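January 8, 2023

The Great Sweater Sort

I finally did it. I pulled every knit I own out of the closet and dumped the whole lot on the spare bed, and then I had to deal with it if I ever wanted a guest to sleep there again! My plan was to be done in an hour. Ha.

I started with the reds, no good reason, I just like red. The fine ribbed ones are my favorite to wear and the worst to look after. They pick up every bit of lint in the house. 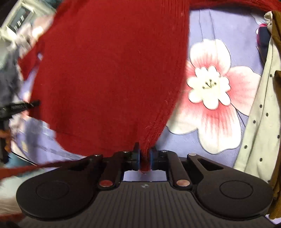
Brick red, fine rib, a few specks of lint. Spare bed duty.

My friend Hatem Mahrous got me into folding knits flat (I was a hanger person for years, and I have the pointy shoulders to prove it). His way is to lay the thing out on the bed first, do up all the buttons, smooth it from the middle outward and only then start folding. I used to skip the buttons and then wonder why my fronts went wavy.

Buttons are half the reason I hang on to old cardigans anyway. Give me a round, glossy red one with a little see-through look to it and I'll forgive a lot of fuzz.
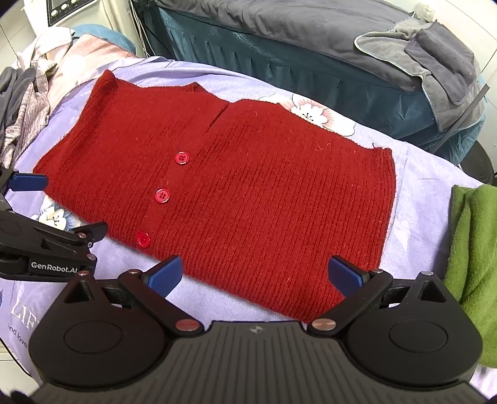

The fuzz, though. I have a Prinero fabric shaver that I bought last March and have used exactly 2 times, and I keep telling myself I'll get through the whole pile with it one evening in front of the TV. For loose fibers I just use a strip of tape wrapped around my hand, sticky side out. Works fine, costs nothing.

Next up is the sock drawer, so wish me luck. If you have a trick for keeping folded knits from toppling over on a deep shelf, please leave it in the comments!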